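Oiling a maple board the first time, how many coats?

Forum: Finishing and Refinishing

ybontreras
Posted July 21, 2019
I glued up a maple board for my sister and I'm ready to put a finish on it. She'll use it for bread and cheese, nothing wet, and it will probably live on her counter. 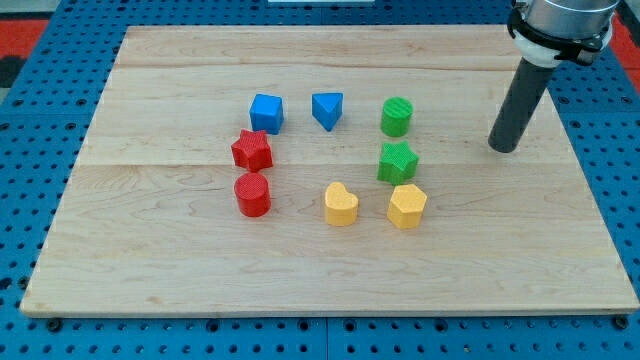 I've sanded to 220 and I have a bottle of plain mineral oil from the drugstore. My questions are how many coats to start with, how long to wait between them, and whether I need wax on top. My uncle says to skip mineral oil and use walnut oil. The person at the counter at Tiongson told me to use their board cream and nothing else, but it's a small tin and it costs more than I paid for the glue.

Yareli

montes_f
Mineral oil is fine. Flood it, leave it overnight, wipe off what's left. Do that until it stops taking oil. Maple is tight so you may only get three coats before it quits. End grain drinks a lot more than the faces, so go back over the ends while you're waiting.

Before any of that, wet it with a damp rag, let it dry and sand again. The grain will come up fuzzy the first time it's washed otherwise.

Faustino

plane_jane_oh
Second the damp rag. I'd do it twice.

I don't agree on mineral oil. It never cures, so it just sits in there and washes out with soap. I made boards with it for years and every one of them looked gray and dry by the next winter. I switched to pure tung oil and won't go back. It takes weeks to cure but you do it once.

montes_f
It washes out, and you put more on. It takes two minutes. Tung oil takes a month if you want it fully cured, and if she gets impatient and wraps it up early it'll smell.

Pure tung is also hard to find. Half the cans that say tung on the front are varnish. Read the back.

plane_jane_oh
I said pure. I buy it by mail from Lumemley and I've had no trouble with it.

mbianchini
On the walnut oil, ask your sister if anybody in the house or any regular guests have a nut allergy. Opinions differ on whether cured walnut oil is a problem. I sold boards at a market for a few summers and didn't want to be the one answering that question, so I never used it. The grocery store kind may not cure either, depending on how it was processed.

For wax, melt one part beeswax into four parts mineral oil by weight in a jar set in hot water. Rub it on after your last oil coat, leave it an hour, buff it with an old T-shirt. One jar has lasted me forever. I'd guess the tin from Tiongson is much the same thing.

Marisa

ybontreras
No nut allergies that I know of, but I'll ask. I think I'll go with mineral oil and the wax since I already have the oil.

Is 220 fine enough? I have some 400 here.

montes_f
220 is plenty. Go too fine on maple and you're polishing it.

chaltu.a
I go to 320 on hard maple and can feel the difference. It still takes oil. Past that I don't see the point.

One thing that hasn't come up is which glue you used. If it's the regular yellow stuff and she ends up washing the board in the sink, you want to know that now. I had a seam open on me after one winter.

ybontreras
Waterproof one, the Prustow in the green bottle. Clamped overnight.

chaltu.a
Then you're fine. Tell her no dishwasher anyway. And oil both faces the same, even the side that sits down. Mine cupped when I only did the top.

plane_jane_oh
Yes to both faces. Stand it on edge to dry, too.

ybontreras
Update from August. Wet it twice, sanded to 320, four coats of oil. The fourth one mostly sat on top so I wiped it off and stopped. Wax went on the next morning. I made it too stiff the first time and had to melt it again with more oil. The color got a little warmer than I expected but I like it. My sister has it now and I gave her the rest of the jar.

mbianchini
Good. Have her oil it again in a few weeks, the first refill always goes fast.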